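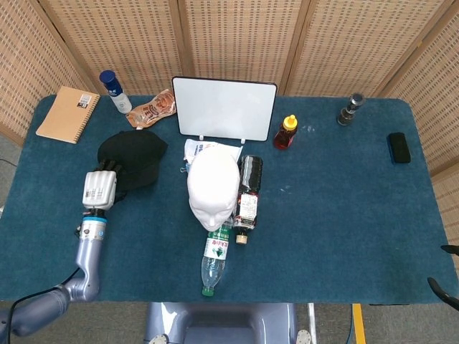
The left hand meets the cap. The head it may be meant for is lying down by the whiteboard.

Teaching by hand, week three at Brarnwood

Anyone who has tried to talk a relative through a printer setup over the phone will understand remote control. The Wekimari project spent the past 2 weeks on it: a person wearing gloves moves, the robot moves a moment later, and everyone in the room holds their breath over a baseball cap.

The plan calls for 400 recorded tries by September. We have 14 we would show to a visitor. The rest are being kept too, because the software is supposed to learn something from hesitation, and we have supplied plenty of that.

Hats are harder than they sound. A bottle stays the shape it was when you reached for it. A cap folds, slides and turns its brim the wrong way, and the operator feels none of this through the gloves. Operators now rest the fingers on the cloth first and close them slowly – dull to watch, but the grip holds more often.

The table stays cluttered on purpose. Snacks, bottles, a notebook and an eraser all get moved between tries, so the robot can't simply memorize one tidy layout. Please stop tidying it. Please also stop eating from it.

New operators start in the Aitken room with a 3 hour session, most of it spent learning to keep their elbows down. Sign up on the sheet by the door. Gloves come in two sizes, both slightly wrong.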